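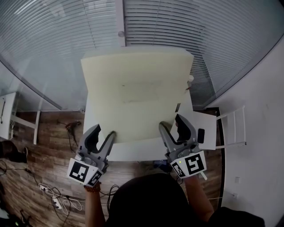

December, 9.40 in the morning, second coffee

Right, page for the foam handling rules, before I forget what we agreed and we all go back to doing it our own way. Anum has been asking for a written version since we took on the big soft stuff, and she's right, because I looked back through my own notes last night and found three different ways of picking up the same slab. Three! And I'm the one who nags people.

So this is for hand-held gripper sessions on foam, table height, one operator. Rigid parts stay on the old Serra sheet, which is pinned up and is fine, apart from the bit about gloves that I keep meaning to cross out.

Grip first. We had a long argument over this (Gianni for the middle of the sides, Anum for the near corners, me changing my mind twice over one lunch). We're going with near corners as the standard start for a big block. One gripper on each, same time, fingers closed just enough that the foam gives a bit. If it folds in between the fingers you've got too much on, so open up and start the take again. Gianni still thinks the sides are better for turning and he may well be right about turning, so he's allowed his sides for turns and I've written "turn" next to it in the task list so it doesn't get mixed in with the lifts.

Markers. The patterned blocks under the fingers have to stay in view, and with a thick slab this is a proper nuisance! The foam is wide and high and as soon as you tuck your wrists under it you've hidden the very faces the tracking wants. What works for me is keeping elbows low and a bit out, and not letting the foam droop over the blocks when it bends. Anum's test is quick and I like it: hold the start position, look down, and if you can see a patterned face on both grippers without moving your head, carry on. If not, shift your hands. Clean the faces with the dry cloth only. I used the spray once and spent the afternoon wondering why everything was jittery.

Sleeves and wrists. The Plosura rule was bare forearms and nothing on the wrists at all, and that came from the sites where people work next to powered arms. We don't. I don't see the point of copying a rule over just because it sounds strict, and people stop believing the sheet when it tells them off for things that don't matter. My wording for now: snug things may stay on, anything that dangles or can reach the fingers comes off, sleeves mustn't hang over a marker face. If we ever bring a powered arm to this table the stricter version comes back the same day, no debate, and I've put that in capitals at the top of the sheet.

Straps and tails. Tuck them if they'll tuck. A loose end that swings in front of the pattern is the same problem as a sleeve.

Lights check. Look for the green one before each take, not just at the start of the session. Gianni lost 12 takes in one go that way and was very quiet for the rest of the day, poor man.

Floor. This is the one I want to be a pain about. You're looking down at your hands and holding something the size of a small mattress, you can't see your feet, and that's how people go over. Power strips and cables get pushed back to the wall side or taped, and nothing with a cord lives within a stride of the table. I'd rather we lost the first few minutes of every session to this than had one person on the floor. Chair goes back from the table too if you're going to walk the slab anywhere. For takes where you stay put and only press or slide, the chair can stay where it is, I'm not going to get silly about it.

Table top. Wumosska's people like a completely bare surface, and I went along with that for ages, but the tasks we've been asked for are meant to look like somebody's actual room and not a laboratory bench. So bits and bobs may stay, with two conditions: they don't move between takes of the same set unless the task says so, and they don't sit under the foam where they'd make it rock. Paper near the grippers is allowed but watch it, it catches under the fingers and comes along for the ride. If it does, keep the take and flag it. Don't quietly bin it, please!! I want the messy ones.

Marks on the foam. Leave them. Somebody suggested flipping to the clean side each time and I said no, a used block is a used block. Tears are different, a tear at a corner changes how it squashes, so a torn corner means that slab is retired from corner lifts.

Numbers, for the log. We're up to 338 foam takes in the set and the Warnisska lot want a clean batch of 100 under the new rules before they'll sign the sheet, which seems fair. Nothing recorded before this page counts towards it. I know, I know.

Still open:

How long one person should go before a swap. My forearms say sooner than the sheet does.

Whether "gripped" means both fingers touching or foam visibly squashed. Anum and I label these differently and we need to sit down with the same clips and sort it out.

What to do about blinds. I say closed all session, Gianni says it's gloomy.

11.15, added after talking to Anum: she wants "stop" to be a word anybody in the room can say, operator or not, and the take ends there, no finishing the move first. Yes. Going on the sheet in pen now, and I'll type it up after lunch.

Filed under: Workshop notes / Handling / Good practice
Last updated: December
Questions about this page: ask Anum Bugti or Gianni Zanetti
© Warnisska workshop notebook
Back to top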